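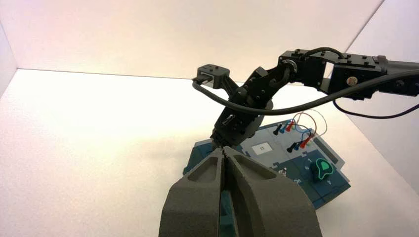

Os dedos cinzentos e a placa de testes, com o outro braço ao fundo.

Garras: continua a novela

Quem leu o boletim de dezembro lembra-se de que prometemos uma decisão sobre as garras «já a seguir». Pois bem. A Hanne Hedegaard passou a semana com os dedos da Rilness e os da Lammers, e a única coisa decidida é que precisamos de mais uma semana.

A placa é a do costume: botões, interruptores, cursores e fichas que parecem desenhados por alguém com rancor a robôs. Cada par de dedos fez 14 séries, sempre com o mesmo controlador Genow, para ninguém culpar o software (o Ívar culpou-o na mesma).

Incluímos também material macio, a pedido da Sharada Amin, que acha que peças rígidas dão uma confiança imerecida.
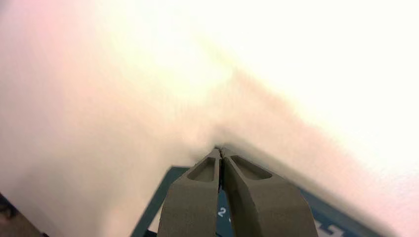

Nesse capítulo as opiniões dividem-se. A Hanne prefere pontas estreitas; o Þórarinn Ragnarsson quer pontas mais largas e já fez sete esboços, todos iguais aos nossos olhos.

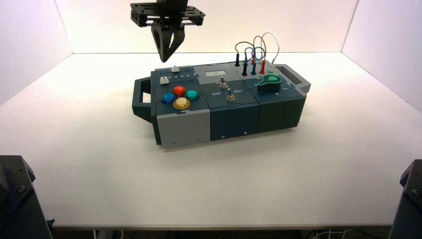 Garra preta sobre a caixa de comandos, vista de cima.

Quanto às câmaras, a de punho continua a ser a favorita para os cursores, desde que o braço não tenha pressa. Baixámos o limite de velocidade duas vezes e voltámos a subi-lo uma, por impaciência. A Sigrún Overgaard propõe um tempo de exposição mais curto e cerca de 600 imagens novas antes de qualquer conclusão.

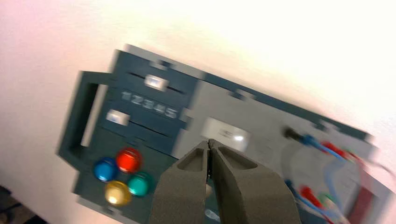 Câmara de punho em movimento: «12345» ainda se lê, com boa vontade.

As folhas de resultados estão na pasta Nidus, separador 16. Quem quiser experimentar outros dedos deve falar com a Hanne e trazer os parafusos de volta.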